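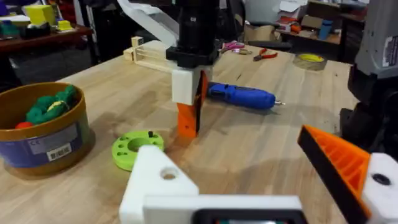

3. Clearing the bench

1. Put small toy pieces into the round container first. Check along the back edge.
2. Lay pencils next to their case, then zip them in.
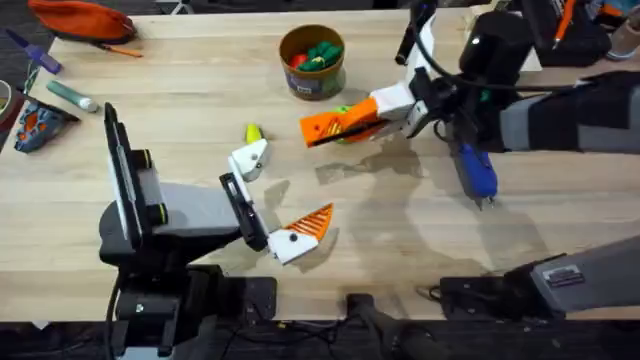 Work from the back of the bench toward you, one side at a time.

3. Set the blue hand tool down last — on its side, tip away from you.

Caution: Unplug any glue gun before clearing near it.
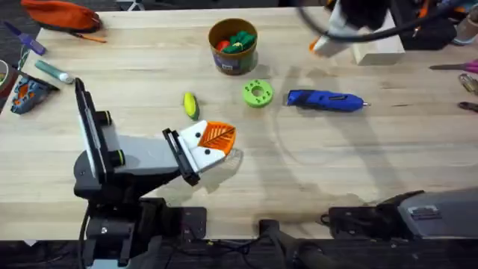

Does the container need a lid?
Only if it goes on shelf 139 with the Onberg boxes.

4. Wipe the wood with a dry cloth.

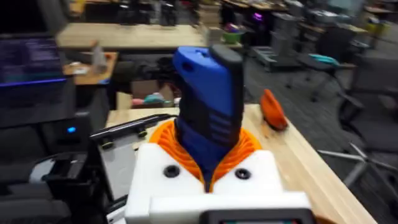
5. Sign the Saturday sheet and leave it for Maritza Carhuamaca.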